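Jukbridge publishes maintenance procedure for Vindeck hand-held gripper
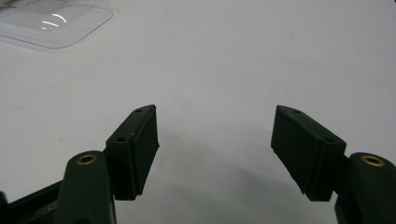

Saoirse Sheehan

August 11, 2024 — Jukbridge has released the full maintenance procedure for the Vindeck hand-held gripper, covering inspection, finger pad replacement, pivot arm service and the return-to-bench check. The procedure replaces the two-page care sheet supplied with the tool until July and applies to all units now in use, whatever their colour or build date.

The Vindeck is a two-jaw gripper operated by hand, with a camera mounted to look down between the fingers. Each jaw consists of a rectangular finger pad carried on a rounded pivot arm, with a brass threaded insert set near the top of the arm. The pads have a finely grooved face and two small round holes in the top surface. The arrangement is the same on the left and right sides.

The new document was written at the Jukbridge workshop in Hanrahan from repair records kept over the past year. Those records cover 293 grippers and 1,082 separate service entries. Of the entries, 429 concerned the finger pads or the joint between the pad and the arm. The remainder were spread across the trigger, the return spring, the camera bracket and the cable.

"Most of what comes back to us is a pad that has moved slightly out of line," said Saoirse Sheehan, service lead at Jukbridge. "The operator sees it as a grip problem and squeezes harder, and then the arm wears as well. We wanted the alignment check at the front of the document, where people would do it before they picked up a screwdriver."

Inspection

The procedure begins with the jaws fully open over a plain, light-coloured surface. A matte white bench top is recommended. The technician views the jaws through the gripper's own camera and compares the angle of the two pads. The tips should lean toward each other evenly. A difference in apparent size between the left and right pads is normal when the tool is held slightly off square, and is not grounds for adjustment. The technician should level the tool and look again before recording a fault.

The edges of each pad are then checked for rounding and chips. The grooved faces are brushed out with a dry nylon brush, working along the grooves. Solvents are not to be used on the pads or the arms. Both inserts are inspected for rotation by turning the screw a small amount in each direction with the driver held lightly. An insert that turns with the screw has lost its seat, and the arm must be replaced. Gluing an insert back in place was permitted under the old sheet and is no longer accepted.

Pad replacement

Pads are supplied in pairs and must be changed in pairs. A new pad working against a worn one closes off centre, and the fault then shows up as a camera problem in the recorded footage. Screws and washers go into a shallow tray kept clear of the jaws. Each pad is offered up to its arm, started by hand and brought to final torque only after both sides are fitted and the jaws have been closed once under light pressure.

Torque values are given in the document for the standard driver kit. Workshops using their own drivers should confirm the setting against the Jukbridge gauge. The procedure allows 18 minutes for a pad change, including the closing check.

Pivot arms

Arms are serviced only when the inspection shows play at the joint or a loose insert. The document sets out how to separate the arm from the body without removing the camera, a step that was missing from the earlier sheet and led to a number of avoidable recalibrations. A small quantity of dry lubricant is applied to the pivot. Excess is wiped off before the tool is closed, as residue travels to the pad faces.

Return-to-bench check

Before a gripper goes back to an operator, it is opened and closed ten times with nothing between the jaws, then held open under the camera for a reference image. The image is stored with the service entry and compared with the one taken at the previous service. Pad angle, the position of both inserts and the gap between the fingers are the three items to be compared. Marks on the bench surface and shadows under the jaws can be ignored.

"The reference image has turned out to be the most useful part for remote sites," Sheehan said. "If a site sends us the last two, we can usually tell them which side to look at. It saves shipping the tool."

Istia, the Jukbridge service log, has been updated to match. Each entry now has separate fields for the left and right pads, and will not close until a reference image has been attached. Older entries remain readable but cannot be edited.

Availability

The procedure can be downloaded by registered Vindeck users from the service section of the Jukbridge site. Printed copies on wipe-clean stock can be ordered with any parts shipment at no charge. Pad pairs, complete arms and loose screws are held at Hanrahan and are normally dispatched on the next working day. Inserts are not sold separately.

Sites that have already scheduled a service under the old sheet may finish that work, but should carry out the new return-to-bench check before releasing the tool. Units under warranty remain covered when serviced on site, provided that the work is logged in Istia and the parts are Jukbridge parts.

About Jukbridge

Jukbridge designs, builds and services hand-held grippers and the fixtures used with them. The company's workshop and parts store are in Hanrahan. Vindeck and Istia are product names of Jukbridge.

Media and service enquiries: Saoirse Sheehan, Jukbridge, Hanrahan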